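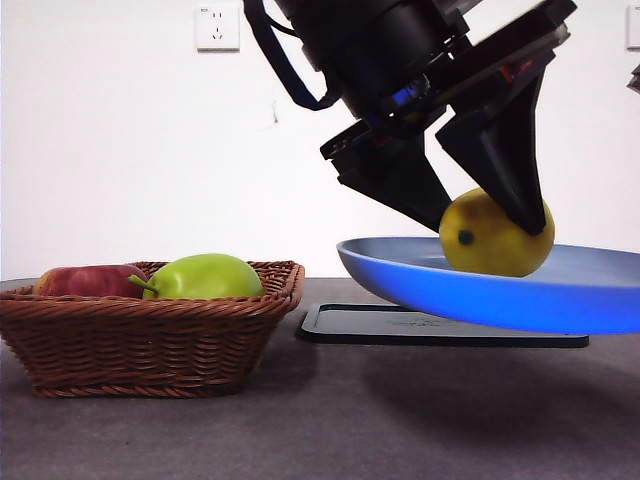

Lukian Fedoruk objected, on reading the first version of our rules, that a release height means nothing if the rule does not say from which surface it is measured. We accept this objection, and the present section is written with it in mind.

Figure 3. Lemon between the gripper fingers at the blue plate; apple and pear in the basket.

4.2 Rules for placing food items

In the Uturholm protocol, the tabletop was the only reference for height. This is sufficient when a dish stands directly on the table. When the dish is raised on a stand, as in Figure 3, the same number describes a different drop. We therefore require that the release height is given from the inner bottom of the dish, and that the height of the stand is reported separately.

The second rule concerns the moment of release. The fingers shall not open before the lowest point of the item is below the rim of the dish. A round fruit which is released above the rim can roll, and two operators will then often disagree whether the trial should be called a success. Valcárcel proposed to allow exceptions for shallow plates. We did not follow this proposal, as the word "shallow" was understood differently at Trernano and at Skakel.

The third rule is about contact. A touch between a finger and the rim must be written in the log also when the item is placed correctly. In the older Aidoo logs, such touches were left out, and for this reason we could not use 400 of the 2000 trials in our comparison.

Finally, the items remaining in the source container must not be rearranged by hand between two picks of the same trial. If an item must be moved for safety, the trial is stopped and receives the code for operator intervention. It may be repeated later under a new trial number.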